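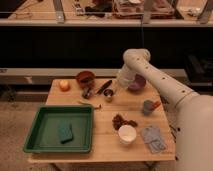

4. The Table as a Holding Place

4.1 Background to the question

The earlier sections dealt with storage in the strict sense: cupboards, drawers, shelves, and the closed spaces that residents name when they are asked where a thing is kept. The present section turns to the open surfaces of the home, and in particular to the table. Residents in both study areas, Lillholm and Pikside, used the word "kept" for objects in drawers and avoided it for objects on tables. A bowl, a pair of scissors, or a roll of tape on a table was said to be "out," "there for now," or "on its way." The difference held even when the object had, by the resident's own account, been on the table for months.

We call this use of a surface holding. An object is held when it rests somewhere that the household does not regard as its place and when no member of the household considers it lost. Figure 2 shows a light wooden table with small household objects spread across it, a purple bowl among them. Whether objects laid out in this way are being held, stored, or used cannot be read from their position alone, and much of the disagreement in earlier writing on household order comes from treating position as if it settled the matter. Our approach was to ask.

4.2 Materials

The analysis draws on the diary component of the study. Invitations went to around 200 households, and those that agreed kept a written diary beginning in September. Each entry named an object, the surface on which it was found, the person who had put it there if known, and the reason given. The diaries produced 652 usable entries concerning tables. Entries were excluded where the handwriting could not be read with confidence or where the writer had recorded a whole group of objects under a single word such as "stuff" or "mail pile." The second exclusion is a real loss, as the group words may be the most natural way in which residents think about a crowded surface. We return to this in the discussion of limits below.

Coding was carried out by Ivana Yáñez and Iara Cáceres, who worked separately and then met to settle differences. The codebook was drafted in English and revised after the first batch of Pikside diaries, when it became clear that the code "waiting for a person" was being used for two unlike cases: objects left out so that another member of the household would see them, and objects that could not be moved until another member came home and gave permission. These were split. Entries already coded under the older scheme were read again.

4.3 Reasons for holding

The most frequent reason was a task that had been started and set aside. Writers tended to describe the task in detail and the object only briefly. A resident of Lillholm who had left a small screwdriver on the dining table wrote at length about a loose cupboard hinge, the wrong screws, and a planned trip to the hardware store; the screwdriver was mentioned once. In the terms proposed by Brzozowska in the Salinas working notes, such an object is a "standing note," and putting it away would amount to erasing the note. Several writers made the same point in plainer words. One entry reads, in full: "If I put it back I will forget the hinge."

A second group of entries concerned objects in motion between rooms. Here the table served as a stop along a route, and the layout of the home mattered a great deal. In the row houses of Lillholm the main table commonly stands between the kitchen and the stairs, and objects bound for the upper floor were set down on it until someone was going up. In the Pikside apartments, which are on one level, the same kinds of objects were more often carried directly to their place, and the table held fewer of them. The Pikside tables were no clearer for this. They held more papers, chargers, and food containers, which in Lillholm tended to collect on a hall bench or a windowsill.

A third reason was doubt about where the object belonged. Gifts, borrowed items, and single parts of larger things appeared often under this heading. Bowls were a notable case. A bowl that had come into the home with food in it from a neighbor was washed and then held, sometimes for weeks, as putting it in the cupboard with the household's own bowls was felt to be a kind of claim on it. Thibodeau reports a similar reluctance with borrowed books, and suggests that visible placement keeps the debt open. Our material supports the suggestion for kitchenware, although the diaries say little about whether the bowls were returned.

4.4 Disagreement within households

Where more than one adult kept a diary, we compared entries that appeared to concern the same object on the same surface. Agreement on the facts was high. Agreement on the reason was much lower. A cloth described by one adult as "left out" was described by the other as "drying," and a box called "rubbish" in one diary was "for the school project" in the other. These differences were seldom reported as arguments. Most seem to have come to light only through the diaries, and one household in Pikside wrote on its final page that the exercise had "explained the box."

Clearing was the point at which differing reasons became a practical matter. In most homes the table was cleared in part before each main meal and in full only when guests were expected. Partial clearing moved objects toward one end or to a chair and kept their order more or less intact. Full clearing broke that order. Writers described searching for objects afterward in places that the person who cleared had thought obvious, and it is in these entries that the tone of the diaries is sharpest. The person who cleared was, in the writers' view, applying the rules of storage to things that were only being held.

4.5 Limits of the material

Three cautions apply. The diary asked for one object per entry, and this favors things that stand out over things that gather. The households that agreed to take part were more likely than others in the same streets to have a large table, so that little can be said about homes where the only open surface is a counter or a bed. Finally, keeping a diary probably changed what was on the table. Two writers noted that they had put an object away in order not to have to write about it, and it is unlikely that they were alone.

The supplementary interviews in Mekirau, led by Zdeňka Šimek, were designed in part to address the first of these points. Participants were asked to talk through the whole of a surface in whatever order they liked, using their own words for groups of things. The interviews are treated separately in Section 5, together with the question of how long an object may be held before the household begins to speak of the table as its place.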